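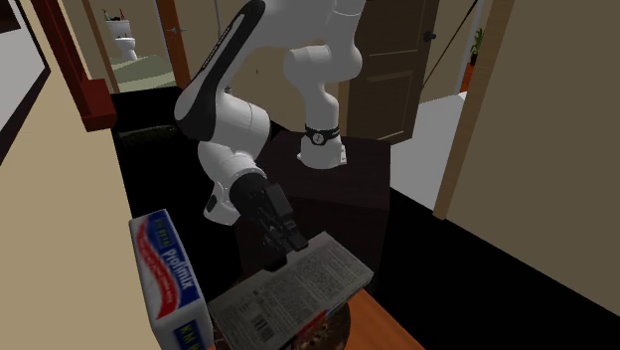
Workshop notebook, Plandale bench, simulated cell
Monday, started 8.40

Good morning's work, so writing it up before I forget the order of things. The sim cell is back on its feet after the September update and the arm is picking boxes off the table again!

Starting point: after the update the gripper was landing short of every box. It would come down at a nice angle, close on air and then carry the air very carefully to the drop position. Same with the flat boxes and the upright ones, so I stopped blaming the grasp planner fairly early (should have been earlier).

First thing I looked at was the base. The arm is mounted on the cabinet pedestal, and in the old house file the pedestal and arm were one object. The new file splits them. Lovely idea, much easier to swap pedestals, but the arm's mount height is now read from the cell config and ours still had the old value in it. Put the mount point back on the top face of the pedestal and the short landings went away. Two minutes to fix, most of an hour to find.

Next, the contacts. With the height right, the fingers reached the box and then the box shivered. Anyone who has used the Trukell scene set will know the look - the carton buzzes on its edge like a phone on a bench. Things I changed, in order:

Physics step rate was 100 per second. Went to 300, better but still a buzz. Went to 2000 and it's solid. Slower to run, obviously, but I only need the high rate while the fingers are near something, so the switch now happens on approach and drops back on retreat.

Finger pad friction was being read off the housing and not the pads. Pads now have their own material entry. Please don't merge them again, even though it looks tidier.

Box collision shapes: replaced the imported meshes with plain boxes. The meshes had tiny dents at the corners and the fingertips kept finding them.

The tilted box is still my favourite test. A carton lying flat on the table tells you very little, but one resting crooked on top of the round dish has to be approached off square, and any error in the wrist shows up straight away. I've saved that layout as seed 538. It has the Prolimix box standing close by on the left, so there's a neighbour to bump if the approach swings wide. Run this seed first after any change, it catches nearly everything.

Wrist zero: the last joint was out by a hair after the config reload. Re-zeroed it using the Ong routine (home, nudge, home again, save). If you skip the second home it saves the nudged position, which I did once and then wondered why the gripper had a lean on.

Doors. The interior doors in the house are live objects now and they can drift open when the step rate changes. I've pinned the brown one behind the arm in its open position. It's open as it stands, but I don't want it wandering about while the elbow is swinging through. The bathroom and the far room have no business in our collision checks, so both are on the ignore list, and loading is much quicker for it.

Looking after it, for whoever has the cell next: clear the contact cache before a long batch, check the mount height after every update, and leave the camera where it is, please. The base and the gripper both show from there and that's what I want when something goes wrong at the table.

Still to do:
Dish colour and collision outline don't quite line up at the rim. Small, but I can see a gap when I zoom in.
Ask Sornon whether the black ring at the base is meant to be a separate part. It loads as one and adds a joint we don't need.
Try the upright box from the top, with the fingers turned a quarter.
Write the step rate switch up properly for the shared folder.

Very happy with this one. Leaving seed 538 on repeat over lunch, log is going to the usual spot.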